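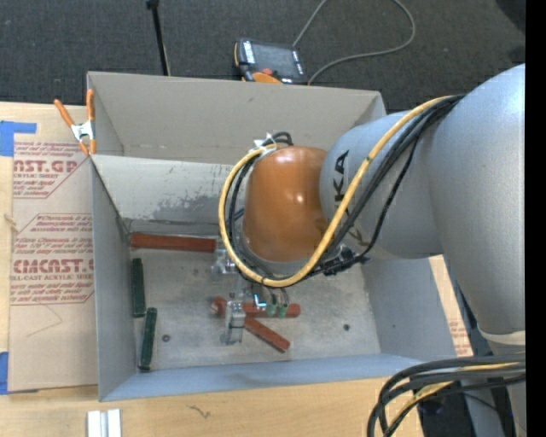
Sodo Gray Parts Bin

The Sodo is a rectangular, open-top bin for bars, offcuts and other loose stock that needs to stay in one place on a bench. It sits flat on a tabletop and has a tall back panel, so long pieces can lean without going over the far side. The front wall runs along the near edge.

Expect the floor to pick up scratches and stains with use. They don't affect how the bin works. Wipe it down with a damp cloth and mild soap, and keep solvents off the side walls.

Item number: 1203
Color: gray
Sold: singly or in cartons of 6
Lid: not included

The Sodo replaces the older Vanags bin, item 1012, which we stopped stocking in August. The two don't nest together — if you have a shelf of Vanags bins, start a separate stack. Lids for the older bin won't fit this one either.

Carton orders ship from our Wolville warehouse. For a quote on more than one carton, write to Sarahí Magaña in sales. Questions about returns go to Braulio Trujillo.

Page updated September 18, 2025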